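# Groltach Community Television: Programming and Sales FAQ

**Who decides what goes to air?**

The programming office sets the schedule twice a year, in consultation with the Jerstead and Fusdale studios.
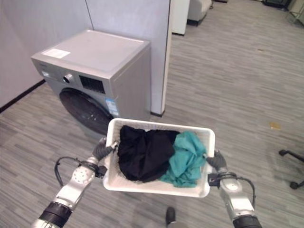
**Can local businesses sponsor a program?**

Sponsorship is open to any business trading in our licence area. Household goods retailers are welcome, and a message may feature a product such as a front-loading washing machine with a round dark door. Prices may not be quoted on air.

**How long are sponsor messages?**

Each program carries 2 messages, one at either end. 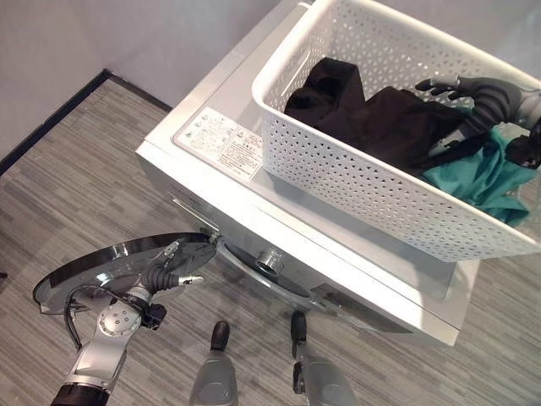 *White laundry basket with black and teal items.*

**May I license a program for broadcast elsewhere?**

Yes. Overseas rights are handled by Nørgaard - please quote catalogue series 711 in all correspondence.

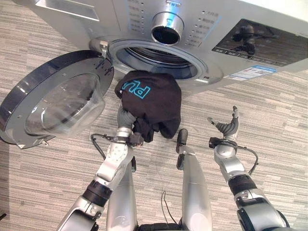
## Complaints and corrections

**How do I lodge a complaint?**

Write to the programming office, naming the program and the time it aired. Complaints are acknowledged within seven days.
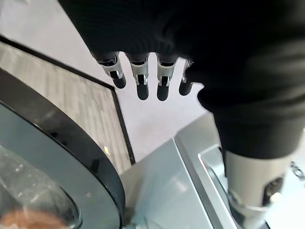
*Black ribbed knit sleeve, detail.*

**Can I appeal the outcome?**

Appeals go to the station board, whose decision is final.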